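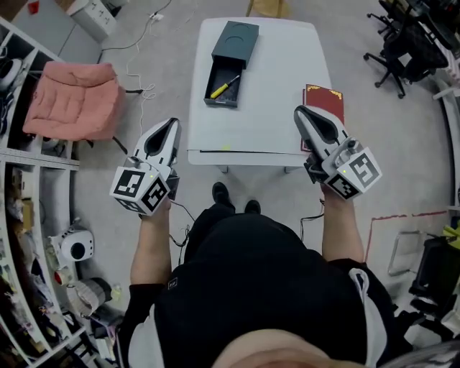

Posted by Justinas Vaher on 2020-04-08 in Sirkudness Help > Home & Kitchen

Sourdough starter went flat after a week, do I start over?

Hi all! I've fallen head over heels for bread this spring and I'm already stuck. My starter bubbled like crazy on days two and three (it climbed right out of the jar!) and then it just went quiet. It's been sitting there for days with a thin gray liquid on top and a smell a bit like nail polish remover. I feed it 50 grams of flour and 50 grams of water each morning, plain white all-purpose. The kitchen is on the cool side. Is it dead? I'd love to save it if I can, I've gotten weirdly attached to it.

Pirmin Hollenstein

Please don't throw it out, you're right on schedule! That big early burst is mostly bacteria, and the yeast needs longer to settle in. Nearly every starter goes through a sleepy patch. The gray liquid means it's hungry. Pour it off or stir it in, either is fine.

Try this for 6 days. Keep 50 grams of the old starter, discard the rest, and add 50 grams of water and 50 grams of flour, with half of the flour whole wheat or rye. Rye is wonderful stuff, mine woke up overnight when I switched! Once it starts rising again, feed it twice a day. Find it a warmer spot too. I keep mine in the oven with only the light on, and a note taped to the door so it doesn't get preheated by mistake (yes, that happened, last November).

When it doubles within a few hours of a feeding, several days running, go ahead and bake. And save the discard for pancakes, they're so good.

If you see pink or orange streaks or anything fuzzy, then do toss it and scrub the jar.

takstead_oven

what he said. mine took almost 3 weeks. bottled water made no difference for me

Justinas Vaher

Thank you both! Rye is on the shopping list and the jar has moved into the oven. Pancakes tomorrow!

Sirkudness uses cookies to remember your settings. By continuing to browse you accept our cookie policy. OK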